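Quick one tonight, bread's in the oven and I have 15 minutes before the timer. So. Sourdough, month six. Still not good at it. Better though.

Starter is called Alcaraz, don't ask, my brother named it. It lives on top of the fridge and it was sluggish all fall until I quit feeding it straight from the cold tap. Warm water now. Doubles by lunch most days. That was the whole fix – months of reading forums and it was the tap.

Flour. I went back to the plain bread flour from Ukdale Mill after the fancy stuff made two bricks in a row. 600 grams per batch, bit of rye if there's any in the jar. Li-hua Kao left a comment back in June saying I was using way too much water and she was right, sorry Li-hua, I was stubborn. Dropped it and the dough stopped running off the counter like soup.

Shaping is where I still loose it. Flour on everything, dough on my sleeves, dog very interested. What helps: wet scraper, fast hands, walk away for a bit, come back. Don't fuss with it. I always fuss with it.

Also wood is so much nicer to shape on than our countertop, which is cold and grabs the dough. Maple if you can get it. Scrape it, wipe it, oil it now and then, never ever the dishwasher (I know someone who did, RIP).

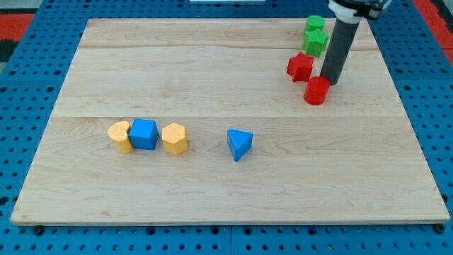
What I'm doing this week

Two loaves for the neighbors, one with walnuts. Rolls for the 24th if the freezer has room, which it doesnt, there's a turkey in there the size of a suitcase. Might try the long cold rise again – overnight in the fridge, bake in the morning, everyone wakes up to the smell. Last time I slept in and it glued itself to the towel. We'll see.

Salt! Forgot it again on Sunday's batch... no wait the one before. Tape a note to the jar. I'm taping a note to the jar.

Timer. Gotta go.

Filed under: Kitchen, Bread stuff | 20/12/2018

Recent posts
Why my crust was so pale
Soup from the bottom of the fridge
Pancakes with leftover starter
A weekend in Triltevmont, mostly eating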